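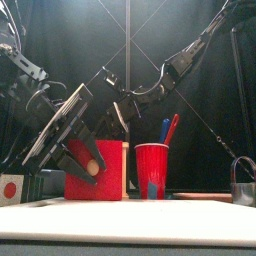 Levley Field Station, 582 model

Price: $3,594 with mast and one soil probe
Extra probes: $300 each
Yearly data plan: $1,099, first year not included
Ships from the Nostport warehouse, usually in September once the pecan growers have placed their orders

We sell this weather station, and we still tell people to think twice before buying it. The maker's brochure says it "protects your crop from storm loss." It does no such thing. It measures wind, rain and soil moisture and sends the readings to your phone. If a hurricane comes up from the Gulf, your cotton will be on the ground either way, and you will have a very good record of how fast the wind was blowing.

That record may be worth paying for. Ask your crop insurance agent first, in writing, whether readings from a private station count for anything in a claim. Some adjusters will look at them. Others want the nearest official station and won't open your file.

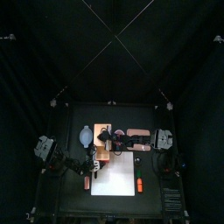 Specifications and Fit

Power: solar panel and battery, rated by the maker for nine days without sun
Mast: steel, three sections, guy wires included
Radio: cell signal only
Warranty: two years on the station, one on the probes, lightning excluded

The cell radio is our biggest complaint. Towers go down in the same storms you bought the station for. The unit is supposed to store its readings and send them later. Rafail Liapis, who handles our returns, has had two come back with a gap of several hours right where the owner needed numbers. Levley blames old software. Maybe so. Check the version before you put the mast up.

We also have doubts about the yield loss estimate in the app. It asks for crop, acreage and planting date, then gives you a dollar figure to the penny. We asked how it was worked out and got a sales sheet back. Don't take it to a bank.

Who it suits: growers with irrigated ground who will look at soil moisture every week. For rain totals alone, buy a good gauge.

Not included: concrete for the footing, ground rod, installation

Questions before ordering: ask for Maarja Grigaitė at the parts counter, mornings until 11:30
Returns: 30 days, unused, in the original carton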